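The finger pads go first: keeping a hand-held gripper honest at Indero
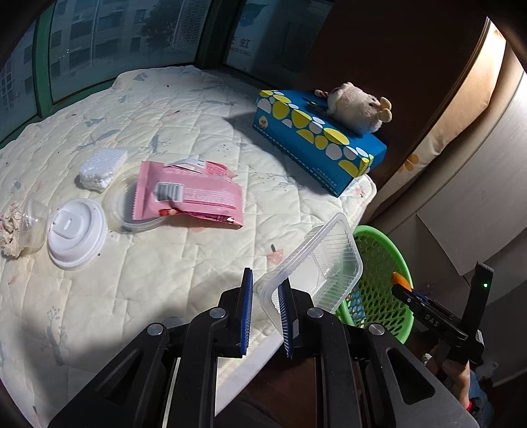

One of the hand-held grippers with its jaws open around the end of a clear food container, over a quilted bed cover.

Brunello Galli does not like the word "maintenance-free", and he goes looking for it in brochures so he can cross it out. He looks after the hand-held grippers at Indero, a small outfit that collects handling data in ordinary homes, and he would like it known that they break.

"People see a handle and two jaws and think it's a pair of barbecue tongs," he says. "Then they put it down on a dusty floor and wonder why the numbers are rubbish."

I went in doubtful. The pitch for these tools is that anyone can take one into a bedroom or a kitchen, pick up cups and wrappers and soft toys for an afternoon, and come away with something a robot arm can learn from. It sounds cheap. I wanted to know what the looking after costs, and whether the results hold up when the tool is a bit out of whack.

Galli's answer to the second part was quick. "They don't. If one jaw lags the other, the arm learns the lag."

The routine he has settled on starts with the pads. They are ridged and blue, and the ridges fill up with lint and crumbs. He brushes them dry, wipes them with a damp cloth and leaves them until they stop feeling tacky. He won't use solvent. An early set was cleaned with something from under the sink and went shiny within a week, after which it would hold a tissue box but not a plastic lid.

After the pads he checks the screws. He does them by hand, with a short driver, a little on one side and then a little on the other. "You do one side right up and the jaw toes in. You can't see it by eye. You'll see it when you try to pick up a wrapper."

Then the jaws are closed on a flat gauge and the reading is compared with the one on the card kept with that tool. Galli allows 2 units of drift before he pulls a gripper out of use. I asked where the number came from, and he admitted he had picked it.

"I tried being stricter and had nothing left to send out," he says. "So it's a compromise. I'd rather say that than pretend there's science in it."

Kyung-tae Pyo, who takes the grippers out to homes, has a different set of complaints. Most of his trouble comes from thin clear plastic. Food containers flex at the rim, and a pad that is worn along one side lets them twist on the way up. He used to blame his own grip. Now he swaps the tool before he repeats the task, and notes the swap in the log.

"The log is boring and I fought it," Pyo says. "But I had one day where half of what I recorded was done with a jaw that was catching. We only found the start of it by the note."

The log for one gripper, which they let me read, runs to 183 entries. The last page was headed Mon 8 January and had a single line on it: pads changed, left and right, gauge fine. Galli insists on changing both pads together even when one looks good. Pyo thinks this is wasteful and told me so while Galli was in the room.

They have not settled it. A pair of pads is rated by the maker, Lerov, for 1890 closes. Galli replaces them at 450. He says the rating must have been done on something clean and square, and that a bed with crumbs on it is neither. When I put it to him that he could be throwing out three-quarters of the life of every pad, he shrugged. He has no test that shows 450 is right, only a run of bad recordings from December that stopped when he brought the figure down. He changed the brush that same month, so it could have been that.

What bothers me more is how much rests on two people with a driver and a piece of card. Indero plans to send the tools out through a partner, Usuga, to people who have never met Galli. There is a printed sheet for them. It covers wiping the pads and checking the indicator light, and it says nothing about screws or the gauge.

"They'll send them back when they're stuffed," Galli says.

And the recordings made before they're sent back?

"Yeah," he says. "We're still arguing about that one."

Pyo wants a gauge in every case. Galli wants the tools home every fortnight, and has started building a second rack for them by the door.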